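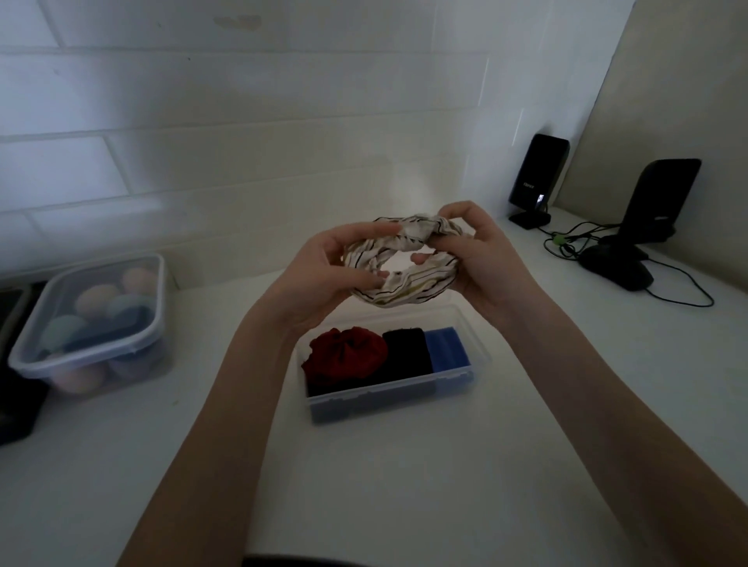
Unit 4: Hand Work After the Sorting Line

Reading for this unit: Benmoussa, the Gorncombe case, first half only.

The Gorncombe returns site put in a Trusier sorting line in July. Before that, 157 people worked the floor, and most of them did a bit of everything: opening parcels, checking, folding, boxing, labeling. The line now reads labels and routes parcels. Small soft goods still go to people. A scrunchie has to be pulled open and looked at on both sides, and the line has no station for that.

What changed for the staff

Pace. A folder used to handle 500 pieces a shift. The target is now 765, set from the speed of the line. Nouhaila Younis, a shift lead, told us the number went up on the first day and the training came three weeks later.

Variety. Walking between stations is gone. People stay at one counter and do one or two motions — pick up, fold, place in the box.

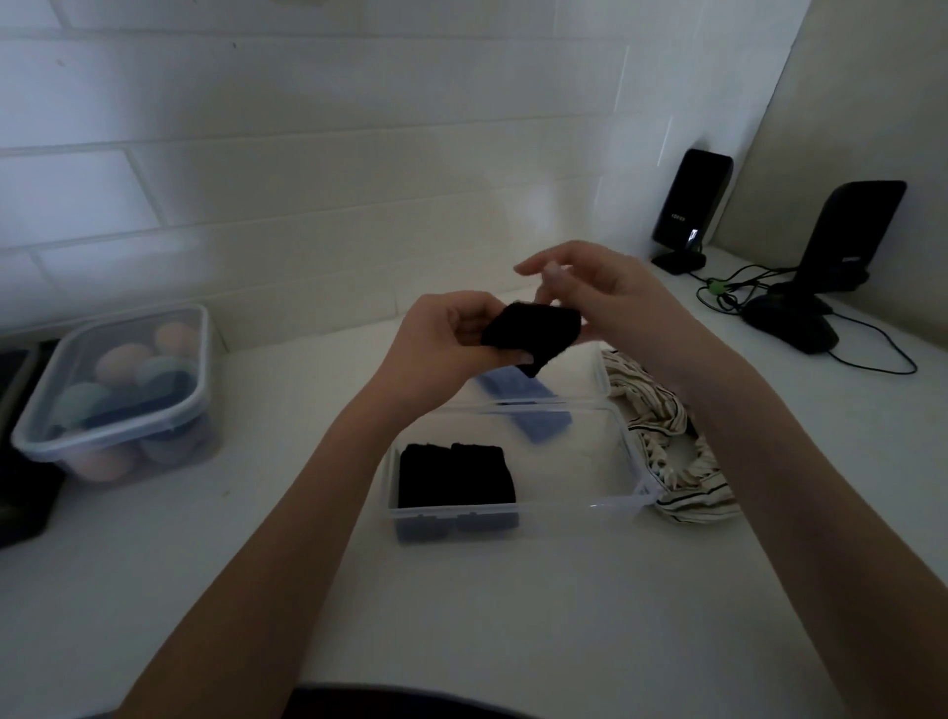
Farah Halim argues that this is the part managers miss when they compare costs. The easy parcels were also the rest breaks. Once the machine takes them, every piece left for a person needs attention, and sore wrists and thumbs show up in the sick leave records within months.

Skill. Good folders know by feel how tightly to roll a piece so it stays put. The site never wrote this down. When Dirnitz tried to automate folding at its own site, it had to ask the folders to teach it, and paid them nothing extra for doing so.

For discussion

Who should set the target when a person works next to a machine?

Should workers be paid for showing how a task is done? Compare Halim with Radwa El Idrissi (handout 3).

Bring one page of notes, 300 words at most.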